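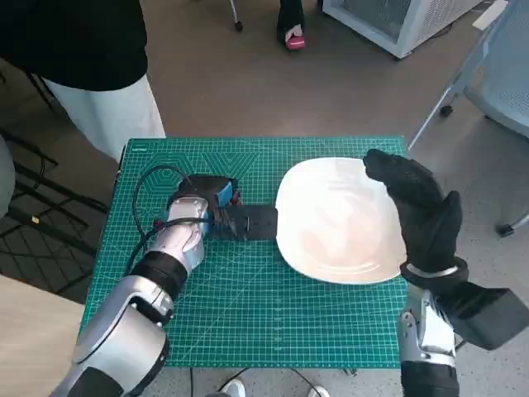

White plate on a green cutting mat

Search this site
Enter keywords Go

Recommendations on Paewai: the questions I get most

Filed under: Your Online Profile, Job Hunting, FAQ

Print this page | E-mail this page

Last updated Tuesday, December 10, 2024

I host the career changers group on Paewai, and a good part of my inbox is people asking how to ask other people to say nice things about them. I've answered most of these so many times that I finally put them in one place. I don't work for Paewai, so if your account is locked or your photo won't load, please write to their help desk. I can't see your account!

What is a recommendation, and how is it different from an endorsement?

A recommendation is a short written piece that somebody you worked with posts to your profile, with their name on it. An endorsement is a click. Somebody sees "budgeting" on your skills list, clicks it, and a little number goes up. I'm fond of clicks, they're friendly, but I've hired people and I never once looked at the number. I did read the recommendations, usually on the phone while the kettle was on.

How many do I need?

Three good ones will do for most people. I have 22 on my own profile and it's too many - they piled up over the years and I've never gotten around to hiding the weak ones. A stranger reads the top two and maybe starts on the next. If you have one really good one from a person who supervised you, you're in better shape than you probably think.

Who should I ask?

Somebody who watched you do the work. That's the whole test, really. A big title is nice, but the vice president who met you at a holiday lunch is going to write "a pleasure to have on the team" and you'll be stuck with it. When I left Faltine I asked the woman at the next desk, the head of the department, and a customer who used to call me when his invoices went wrong. The customer's is the one people bring up in interviews.

If you're changing fields, try to get at least one from somebody who can talk about how you learn. I went from billing to training and I needed a person who could say I'd picked up a new system fast and then taught it to everyone else.

I haven't spoken to this person in years. Is it rude to ask?

It's a little awkward, and people do it all the time. What I wouldn't do is send the request button cold. Write a regular message first, say hello, say what you remember about working together, ask how they're doing, and then wait for the answer before you bring up the favor. If they don't answer the hello they weren't going to write the recommendation.

Some of you do this differently and it works fine. There was a lively argument in the group last February over whether the hello-first approach is polite or just sneaky.

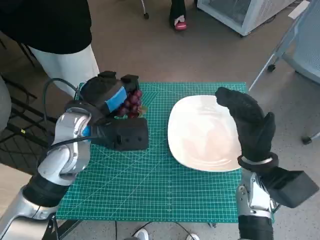 One member wrote that she'd much sooner get the favor in the first line: "If you want something, tell me at the top. When I get three chatty paragraphs and then a request, I feel like I've been sold a mattress."

Fair enough, and I've softened on this because of her. If you knew the person well, go ahead and ask in the first message. For a person you only half remember, I'd still say hello first.

What do I say in the message?

Keep it short, and give them something to work with. The blank box is what kills most recommendations. People mean to write it, they open the page, they can't think what to say, and off they go to make a sandwich. So remind them of a project. Tell them what kind of job you're going after. Mine usually goes something like this:

Hi! I'm starting to look for training jobs and I'd love to have a few words from you on my Paewai page. I was thinking of the switch to the new billing system at the Omeo office, when we ran those Friday morning classes. Even a couple of sentences would be a big help, and if you're swamped please don't give it another thought.

Change it so it sounds like you. If you never say "swamped," don't say "swamped."

Should I use the message Paewai fills in for me?

Please don't. Everybody knows what it looks like, and a lot of people take it as junk mail. Click in the box, delete the whole thing and type your own.

They said, "Just write it yourself and I'll sign it." Now what?

This comes up constantly, mostly with bosses. I don't love it, but I understand it. What I do is send back a list of facts: the dates, the projects, what I was responsible for, and a thing or two that went well. Then I say, "Use whatever's helpful." Nine times out of ten they'll turn the list into sentences on their own, and the sentences sound like them. If you write the finished paragraph it tends to sound like you, and if you do that for three bosses you've got three bosses who all talk exactly alike. I've seen a profile where everybody on it was "continually impressed." Hmm.

How long should I wait before I nudge?

Two weeks, and then one nudge. I'd leave it alone after that. People get sick, people get laid off, people have a screen full of requests just like yours. If it's been months and you bump into them somewhere, you can bring it up in person with a laugh, but I wouldn't write again.

Can I ask my current boss?

Only if your boss already knows you're looking, or if you're in one of those workplaces where everyone does this as a matter of course. A fresh batch of recommendations is a pretty loud signal. Check your notification settings too! Paewai tells your contacts when your profile changes unless you switch that off, and the switch is under Privacy, not under Notifications, where any sensible person would look for it. I found that out in the worst way and I'm not going to tell the story.

Somebody asked me for one and I don't want to write it.

Then don't. You can say, "I don't think I know your work well enough to do it justice," which is kind and very often true. You can also say you've stopped writing them. You can let it sit, too, although I feel guilty when I do that and then I start avoiding the person's posts.

Please don't write a lukewarm one to get out of it. Readers can smell it, and "always arrived on time" on its own has sunk more people than a blank page ever did.

I do want to write one, but I'm a terrible writer. Any tips?

You're fine. Say how you know the person. Tell one small story, something you saw them do. Say what kind of place would be lucky to get them. Around 60 words is plenty, and if you're going much over that you've probably started listing adjectives.

The small story is the part I'd spend time on. "She has excellent communication skills" could be anyone. "She got on the phone with our angriest customer and by the end he was asking after her dog" is a person, and I'd like to meet her.

Read it out loud before you post it. I catch most of my clunkers that way.

If I write one for a friend, should they write one for me?

Swapping is okay once in a while if you truly worked together. Just don't post them the same afternoon. They show up with the date right under them, and a matched pair looks like a trade. Leave a gap, and if you can, write about different things.

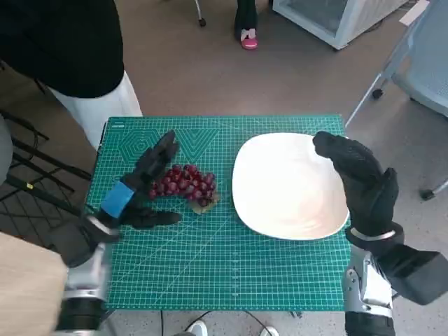
Red grapes and a white plate

Can I edit or remove a recommendation?

You can't edit what somebody else wrote. You can hide it, and you can send it back with a request for changes. I use the send-back for wrong job titles and misspelled company names and nothing else. If you hide one, the writer isn't told, but they can see it's missing if they go looking. Only you can take down the ones you've written for other people, and you can do it at any time, including after a falling out (I've done it, I'm not proud).

Do they move over if I join another site?

No. I opened a profile on Tivano when my group was thinking of switching, and nothing came with me. Copy the text of your recommendations into a plain document and keep it with your resume. It takes a few minutes. You'll have the wording if the site changes hands or your account gets shut by mistake, which did happen to a couple of people in the group and took forever to sort out. You can quote a line in a cover letter as well, as long as you ask the writer first.

Do employers care about any of this?

Some do and some don't look. A recommendation isn't a reference, and a company that's serious about you will still want to call somebody. Where I've seen it help is earlier, when a recruiter is choosing which people to write to and one profile has a bit of life in it. I can't promise you anything beyond that.

I did all this and only got one. Should I leave it up by itself?

Yes! Leave it up. One is a perfectly respectable number, and it's a lot easier to ask the next person when they can click through and see how somebody else handled it.

My question isn't on here.

Post it in the group, in the thread called Ask About Asking. I check it most evenings and the regulars usually get there before I do. If it's private, use the contact form and put "recommendations" in the subject line so I can find it again.

Print this page | E-mail this page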